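ok so the two-arm planner finally stopped timing out, and I want to write down why before I forget all of it

Some background. Our stack is called Tukon, and up until this week it planned both arms as one big problem. Fine in sim. On the real table it would sit there thinking while I sat there drinking coffee

The log from Saturday, April 10, 2021 has 2608 planning calls in it. I read way too many of them. Nearly all the slow ones were the wrist joints fighting over the same little pocket of space between the grippers

What I changed: one arm plans first, the other gets that path as a moving obstacle with timestamps. Old trick, I know! I'd put it off since November because I figured we'd lose the nice coordinated motions. We lose a few

Budget is 200 ms per call now, with up to 9 retries. If it still fails, the arms swap who goes first — that swap was Tanko Ekpo's idea and it's embarrassing how much it helps

Still ugly: cables. The collision model has no clue they exist, so I padded the forearm by 40 mm and moved on with my life

Two arms sharing one wood tabletop, grippers and all:
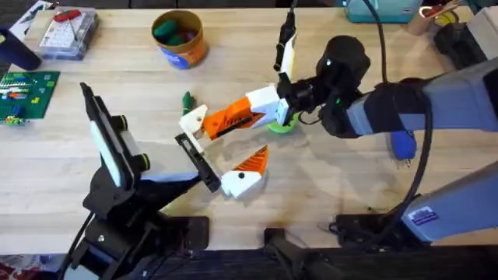
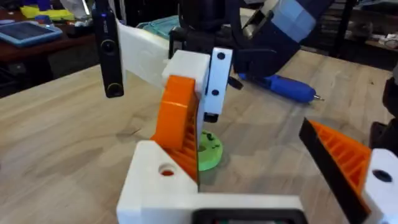 Amarachi Omoregie replied: Does the swap ever ping-pong? We tried priority switching in Husta and had both arms politely yielding to each other until the watchdog killed it. Ended up locking the order for the whole segment after one swap.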